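Notes on the Allthorpe gliding simulator
Posted in May by Annag MacBrayne

The second-hand motion seat went in last month and I have now put 30 hours on it, mostly in the early evening. Oddur Skov did the wiring. What follows is for anyone at another club thinking of training circuits and launch failures indoors.

The flight model is the weak point. Out of the box our two-seater sank too slowly with the airbrakes fully open, so students were rounding out long. Oddur corrected the drag table against 6 logged approaches, and the descent now matches the real glider closely enough to teach from. Pitch response near the stall is still too gentle. I do not use it for spin recovery and would advise others not to.

Winch launches are better. A cable break at 301 feet is a useful exercise, as it leaves the student a real choice between landing ahead and a short circuit. Most lower the nose correctly but open the brakes before the speed has recovered. I make them call the airspeed aloud before touching the lever.

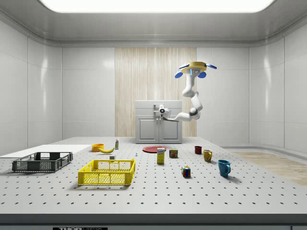 The rudder pedals needed a heavier spring. With the original one, nearly everyone overcontrolled on the ground run and then flew the first turn with the yaw string well out to one side. Birkumer sell a replacement that fits after some filing of the bracket.

Frame rate drops to almost 70 with the full tree cover loaded, which is acceptable. The next job is crosswind: at present the wind gradient is a straight line down to the grass, and the hedge on the south side has no effect at all.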